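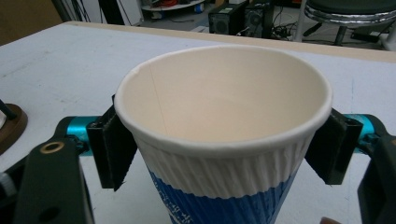
O consumo de água da copa deveria ser um número fácil de obter, e durante quase um ano não foi. O escritório tem um único hidrômetro para o andar, e a leitura mensal mistura sanitários, pia, purificador e a limpeza das salas. Comecei a separar essas parcelas em fevereiro, com uma planilha e um medidor de vazão Clikia instalado na entrada do purificador. O copo de papel com parede canelada, faixa azul impressa e borda enrolada é a unidade em que as pessoas pensam quando falam de água na copa, mas como unidade de medida ele serve mal: ninguém enche até o mesmo ponto.

O medidor dá um pulso por volume fixo. O registrador soma os pulsos a cada minuto e grava o total em um arquivo de texto. No primeiro mês o acumulado foi de 1142 litros. No segundo, 1356. A diferença me pareceu grande demais para um mês sem calor nem gente nova, e fui procurar a causa no registro minuto a minuto.
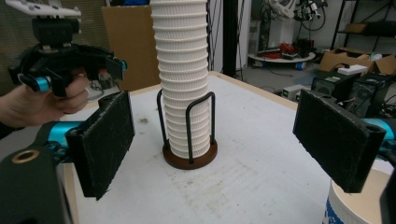

O que apareceu foi um patamar noturno. Entre o fim do expediente e a chegada da limpeza, a vazão não voltava a zero. Era baixa, contínua e passava despercebida no gráfico diário, porque a escala era definida pelos picos do meio da manhã. Troquei para escala logarítmica e o patamar ficou evidente.

Havia três candidatos: a boia do reservatório, a válvula de retenção e o próprio sensor, que pode gerar pulsos espúrios com vibração na tubulação. Eliminei o sensor fechando o registro a montante por uma noite - zero pulsos. A válvula eu testei no dia seguinte, com um manômetro emprestado, e ela segurou a pressão sem queda.

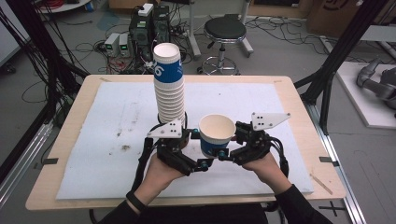

Restou a boia. A vedação estava marcada e deixava passar um fio de água para o ladrão, que desce direto para o ralo, atrás do armário. Comprei o reparo da Likwood, que custou 17 reais, e gastei mais tempo afastando o armário do que trocando a peça. Depois da troca, o patamar noturno sumiu do registro.

Duas observações para quem quiser repetir a medição. O coeficiente do medidor que vem na folha de dados vale para uma faixa de vazão; no meu caso, o erro na parte baixa chegou a cerca de 76 mililitros por litro, e precisei calibrar com balança. E o relógio do registrador atrasa, então convém sincronizar antes de comparar com a leitura do hidrômetro. 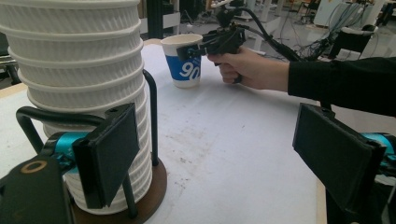
Copos de papel empilhados no suporte de arame preto com base marrom.

O próximo ponto é a pia. A torneira tem arejador, a vazão varia bastante com a abertura e o medidor atual não cabe debaixo da cuba. Estou avaliando um modelo menor da Rewi, com rosca de meia polegada. A planilha com os dados brutos vai no próximo post, depois que eu corrigir os carimbos de hora das duas primeiras semanas.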